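Sync-Vertrag nicht-exklusiv unterschreiben?
Forum > Musikrecht und Verwertung > Lizenzierung
14 Antworten | 3 Mal geteilt

bisen_audio schrieb:
Moin, ich habe ein Angebot von einer kleinen Agentur auf dem Tisch, Fudureo. Die wollen 20 Instrumentals von mir in ihren Katalog nehmen und bei Redaktionen und Werbeproduktionen anbieten. Nicht-exklusiv, Laufzeit 2 Jahre, Teilung 50/50 bei der Lizenzgebühr. Der Haken: Die Stücke sollen unter neuem Titel angemeldet werden, und am Verlagsanteil wollen sie auch beteiligt werden. Ansprechpartnerin ist eine Theano Panagiotou, am Telefon sehr freundlich. Hat jemand Erfahrung mit solchen Verträgen?

tornness schrieb:
Finger weg vom Umbenennen. Dann liegt dasselbe Stück mit zwei Titeln bei der Verwertungsgesellschaft, und wenn es irgendwo läuft, streiten sich zwei Parteien um die Meldung. Hatte ich mit einem Klavierstück. Bis das geklärt war, ist kein Cent geflossen.

Jasinska_B schrieb:
Sehe ich anders. Ich habe über nicht-exklusive Kataloge nearly alles verkauft, was ich in den letzten Jahren lizenziert habe.

Jasinska_B schrieb:
Sorry, Autokorrektur steht auf Englisch. Fast alles, sollte das heißen. Solange man nur bei einer Agentur mit neuem Titel drin ist und Buch führt, gibt es keine Probleme. Bei fünf Agenturen gleichzeitig sieht es anders aus.

tornness schrieb:
Und wer garantiert dir, dass es bei einer bleibt? Viele Redaktionen nehmen solche Titel gar nicht mehr an, wenn sie dasselbe Stück von zwei Seiten zu verschiedenen Preisen bekommen.

Jasinska_B schrieb:
Das ist mir noch nicht passiert. Kann sein, dass es bei dir am Genre liegt.

apostolos_tz schrieb:
Wie sieht es mit der Kündigung aus? Bei mir stand im Vertrag eine automatische Verlängerung, die habe ich überlesen. Außerdem würde ich fragen, ob bereits erteilte Lizenzen nach Vertragsende weiterlaufen. Das tun sie meistens, sollte aber drinstehen.

bisen_audio schrieb:
Verlängert sich um jeweils ein Jahr, Frist drei Monate zum Ende. Zu den laufenden Lizenzen steht nichts drin, frage ich nach. Eine Mindestgebühr gibt es auch nicht.

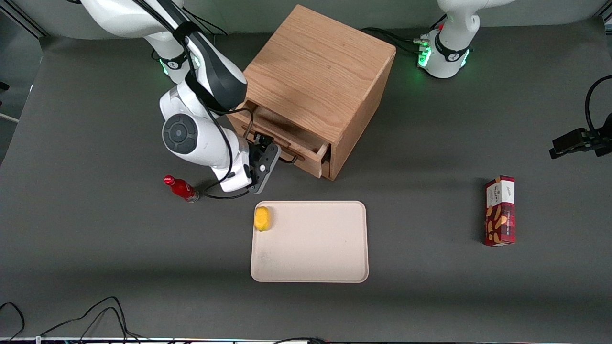 harad_howells schrieb:
Bei der Mindestgebühr würde ich hart bleiben. Ich hatte einen Track im Katalog, der für 100 Euro pauschal an einen Industriekunden ging, weltweit, unbefristet, alle Medien. Davon die Hälfte. Für die Nutzung hätte ich selbst ein Vielfaches verlangt. Seitdem lasse ich mir bei allem unterhalb einer festen Summe ein Vetorecht geben. Grüße, Angharad

bisen_audio schrieb:
Vetorecht ist ein guter Punkt. Hast du eine Formulierung dafür?

harad_howells schrieb:
Sinngemäß: Lizenzen unter Betrag X sowie unbefristete Lizenzen bedürfen der vorherigen Zustimmung des Urhebers in Textform. Die Agentur wollte dazu eine Antwortfrist von zwei Werktagen, das fand ich in Ordnung.

tornness schrieb:
Löst das Problem mit dem Verlagsanteil nicht. Den würde ich nur abgeben für Nutzungen, die sie selbst vermittelt haben.

Jasinska_B schrieb:
Da sind wir uns ausnahmsweise einig.

bisen_audio schrieb:
Danke euch. Ich schicke den Entwurf mit Änderungen zurück. Vor Februar wird das vermutlich eh nichts.

apostolos_tz schrieb:
Schreib mal, was sie zu den laufenden Lizenzen sagen. Und gib nicht gleich alle Stücke rein.

Ähnliche Themen
Instrumentalversion nachträglich anmelden
Ozoliņš-Katalog: Abrechnung kommt nicht
Cue Sheet fehlerhaft, wer korrigiert?
Stems mitliefern oder extra berechnen?

Kontakt | Impressum | Datenschutz | Nach oben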